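Maintenance Diary, Kettle Kitchen Cell
Entry for February 3, 2022

The arm was released from production duty at the close of the morning and placed under the maintenance schedule adopted in November. The purpose of the visit was to check the gripper, restore the tool offset, and confirm that the arm could again handle soft produce without bruising it. The controller log was copied before any change was made. It showed 1109 completed picks since the last service and two stops for excess force, both during the closing movement of the fingers.

The stops had been cleared at the panel by the operating staff and entered on the duty sheet in the proper manner. No alarm was standing when the cell was handed over. The arm was powered down and the lockout tag was signed. The finger faces were wiped with the approved cleaner, and the cable at the base was inspected along its length. The outer jacket was sound. One clip was found open and was closed.

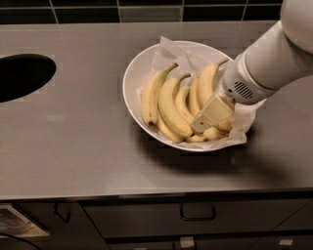 The force limit for the fingers had been left at the value used for boxed goods. It was lowered to 50 percent of the rated setting, the value given in the Halard service manual for fruit and baked items. Bananas in a paper-lined bowl were used for the check, as the procedure calls for a soft load with an uneven surface. Paper of this kind can catch beneath a finger, and the operator is asked to watch for any pull on the lining when the gripper is raised. The approach was made in manual mode at the lowest speed.

The screw on the finger segment was checked with the torque driver before power was restored. It had not moved from its paint mark. The Kerus driver is due for calibration next quarter, and a request for a loan unit has been sent so that the cell will not be without one.
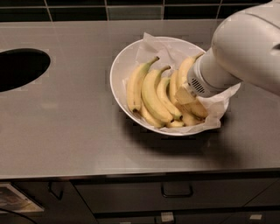
Attention then passed to the tool offset. The stored figure dated from the previous set of fingers and placed the tool point 2 millimeters higher than its true position. An error of this size has little effect on cartons. With fruit, it causes the fingers to press down before they begin to close, and the controller reads the contact as an obstruction. Both of the logged stops are consistent with this.

The offset was taught again by the four-point method. The first attempt was rejected by the controller because the wrist angles were too much alike. The second was accepted. The old value has been kept in the backup folder under the name of the cell and should not be deleted until the next service is complete.

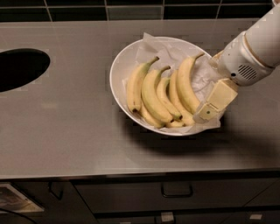 Wrist temperature was read from the controller at the start and end of the warm-up program. The final reading was 54 degrees Celsius, within the permitted range. The vent grille was brushed with a dry brush. Compressed air is not to be used on the wrist housing under any circumstances, and staff on the evening shift are reminded of the notice issued on this point.

A faint click was heard from the second joint during slow rotation. It could not be repeated under load. The joint was returned to its home position and the sound has been recorded in the watch list. Should it be heard again, the Drilier gearbox inspection is to be brought forward and the arm is to remain on light duty until that inspection has been signed.

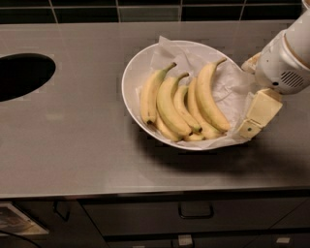
The new settings were saved to the controller and to the cell backup. The program for boxed goods now loads its own force limit when it is selected, and the operator is no longer required to enter the figure by hand. The printed instruction at the panel still describes the former practice. A corrected sheet has been requested.

The lockout tag was removed and the cell was returned to the operating staff in manual mode. Automatic running is to resume only after the shift lead has read this entry and signed the duty sheet.

Outstanding items: corrected panel sheet; loan torque driver; second joint to be listened to at each morning start; spare cable clips to be ordered.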